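1.3.23 – Werkstattbuch, Projekt Gralow

Heute endlich den alten Desktop aufgemacht, und was für ein schönes Board da drinsteckt! Grün, viel Platz um den Sockel, alles gut zu erreichen. RAM ist raus und liegt in der Antistatiktüte in Fach 3. Als Nächstes kommt der Prozessor dran, die alte Paste muss komplett runter.
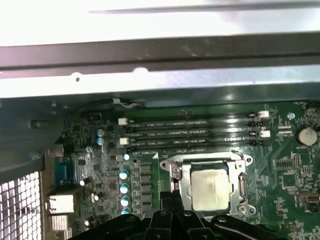 Sombat Petchrat meint, vor dem Abwischen solle die CPU unbedingt aus dem Sockel, sonst lande der Schmier zwischen den Kontakten. Und bitte Isopropanol, keinen Küchenreiniger!

Machen wir so. Die blauen Kondensatoren gefallen mir richtig gut, keine Beule zu sehen. Neue Paste von Poojary ist bestellt. Wenn der Rechner bis Mai läuft, kommt er in den Messraum, ich freu mich drauf.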